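Getting started with the Restrepo hand-held gripper kit

I love this kit! You get a pair of grippers, one for each hand, and you can be recording simple table chores the same afternoon.

Step 1. Open the jaws all the way over bare tabletop and check that the two finger pads face each other squarely.
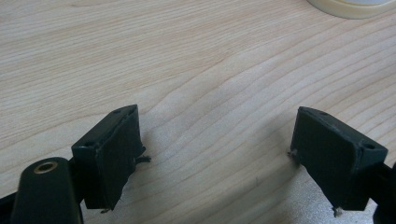 Step 2. Pick an easy first task

Plates and a dish rack are great – start with one plate in the right gripper and keep the left one free. Go slowly, and keep the cables clear of your wrists. My first good set was 52 runs.
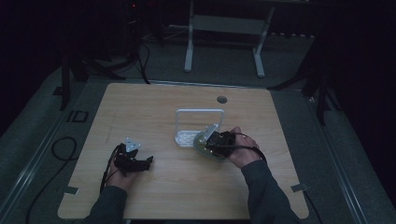
SKULLTON, November 11, 2021

Keisha Holloway here with an update: the longer cables are worth ordering!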